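Friday, July 9, 2021
Talk for the Iltance evening session. Twenty minutes, then questions. Slides are thin on purpose, so don't read them out.

**Opening (2 min)**

Start with the sentence everyone has heard: use a smaller plate and you will eat less. Ask for hands — who has been told this by a doctor, a magazine or a mother-in-law? Leave the hands up a moment. Then ask who has weighed a dinner on a big plate and the same dinner on a small one. Expect fewer hands.

Say early that I'm not against small plates. I own some. What bothers me is how sure people sound.

**Where the claim goes soft (6 min)**

- A plate doesn't serve food. Someone with a spoon does, and they can go back to the pan.
- Lots of the trials are a single meal, in a strange room, with people who know they're being watched. Ask what happened at breakfast the next day. Usually no one looked.
- Buffet results get quoted for home cooking. At home the pot runs out.
- "Smaller" compared with what? Some write-ups give the rim to rim measure, some only the flat part in the middle. Those can be very different.

Slow down on that last one. Next slide stays up while I talk about wells and rims.

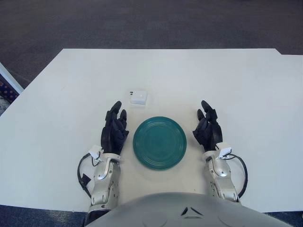 *Slide 4. Teal plate, raised rings running in to a flatter centre. Which bit is "the plate"?*

Merja Saarela will probably object here that people fill to the edge of the well whatever the rim does. Fair point, and I half believe it. But then the advice should be about wells, and the shops don't sell them that way.

**The colour business (4 min)**

Same story, weaker evidence. Dark plate with pale food, pale plate with dark food, contrast makes you serve less. Mention the Buvar leaflet: it sends readers out to buy a set of 3 plates in "appetite-calming" shades and gives no source at all. I wrote to ask for one. No reply yet.

Don't get dragged into whether blue puts people off food. If Vilho Ojala brings it up, move on to the next slide and talk to him at the bar.

**What our own trial can and can't say (5 min)**

Vavham canteen, starting in August. We're hoping for 600 lunches, trays weighed before and after. Be plain about the limits:

- staff canteen, one price for a full tray, so people may pile it on anyway
- we see lunch and nothing else
- the servers know which week is which, and I can't find a way round that

If someone says 600 is plenty, remind them it's the same people coming back day after day. It could easily be 100 appetites.

**Close (3 min)**

Ask for what I'd want before repeating the advice to a patient: whole days, ordinary kitchens, plates measured the same way each time. Then put up the Väisänen contact page and stop talking.

Water on the lectern. Check the clicker.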